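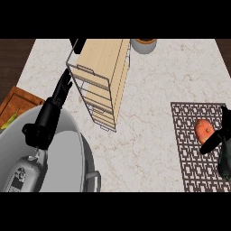

White marble countertop with tan and brown veining, dish rack and gray pot. Computer rendering.

Bement Electric Wagon: Your Questions

Updated Thursday, March 12, 2020

We love getting your mail about the new wagon, and there has been a lot of it since the December preview! These are the questions that keep coming up. If yours is missing, write to the Lorby office and we'll add it.

When does the Bement wagon go on sale?
Orders open this fall. The first cars go to buyers who already hold a reservation, in the order the reservations came in. As of this week there are 2,261 of them, far more than we dared to hope for.

Who is building it?
Bement designs and engineers the car, and Bognár assembles it at the Pladthorpe plant. Bognár has been putting together vans for years and knows the building inside out. The body and paint shops are already set up for the wagon, and the first test bodies look wonderful.

Does Bognár own part of Bement?
Yes, a minority share. Bognár took it when the assembly agreement was signed. Bement still makes its own decisions on design, pricing and service.

How many people will work on the car?
The Pladthorpe line will have 564 jobs once both shifts are running. Hiring for the second shift hasn't started. Please apply through Bognár for plant jobs and through us for anything in Lorby.

Can I change my reservation?
Sure! You can switch trim, color or wheels as often as you like until we send you the order form. After that you have 14 days to sign, and the choices are locked once you do.

Is the reservation fee refundable?
Fully, right up until you sign. It goes back to the card you paid with. If that card has expired, tell us before you cancel so we can send a check.

What colors are there?
Some 16 at launch, counting the two-tone roofs (we couldn't stop ourselves). The green from the preview car made the list, and so did the cream roof that so many of you asked for.

Can it tow?
Yes, with the factory hitch. Order it with the car if you think you'll want it, as the wiring goes in before the rear trim. The final tow rating will be published with the order guide.

Where do I get it serviced?
At the Lorby service center or any Bognár van dealer that has signed up for the program. We also have mobile technicians for smaller jobs, and they're terrific.

Can I visit the plant?
Not yet, but tours are on the way. Reservation holders will hear first, and kids are welcome as long as they have closed shoes.

Will there be a smaller car?
We'd love to build one! Right now everyone is busy getting the wagon finished, so there's no date and no name to share.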